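Search tickets and notes

Flernska handheld capture, table 5
Ticket: left and right gripper streams out of step
Status: solved, watching
Opened: 7 April 2025

Problem as first logged: on the bin-packing task, the left gripper's recorded width lags its video. In playback the jaws look shut on the object while the width trace still says open. The right side is fine. Out of 30 demonstrations in the morning batch, 16 show it badly enough to fail the sync check.

First try: restarted the recorder and ran the clap test (both grippers closed together, on the beat). No change. The left trace still came in late, and the gap was bigger at the end of an episode than at the start. That was the first really useful clue! A fixed delay would stay put, so something was drifting.

Second try: swapped the left cable for a spare from the Whitelaw kit. No change again, though the spare is a nicer length and I've left it on. 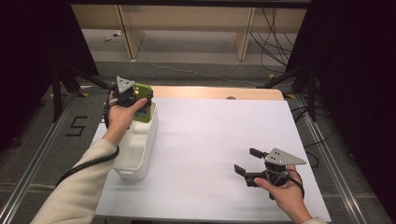 Third try: swapped the ports on the hub. Now the right side drifted and the left was clean, so the gripper itself was off the hook and I got to be very happy for a minute. I went through the hub settings line by line and found port 2 was still stamping samples with its own clock. Every other port takes its time from the recorder. It must have been left that way after the October firmware update, when we reset the hub and typed the settings back in by hand.

Fix: set port 2 to recorder time, saved the profile as Sonalcombe-4, power cycled the hub, put the cables back on their usual ports. Clap test passed on both sides, start and end of a long episode. Then I recorded a fresh set of pick-and-place runs with both hands and every one went through the sync check. The traces are lovely now, you can see the little squeeze when the jaws settle on an object, and that's exactly the detail the policy was missing.

What to do with the bad 16: please don't delete them. The video is good and the drift is a straight line, so I think we can restamp the width data from the two clap marks. I've moved them to the Fostov folder and tagged them "restamp". Keep them out of training until they pass the check.

Still open: the profile loader doesn't warn when a port is on its own clock. I've asked for a red line in the startup log. Until that's in, run a clap test at the end of each batch as well as the start.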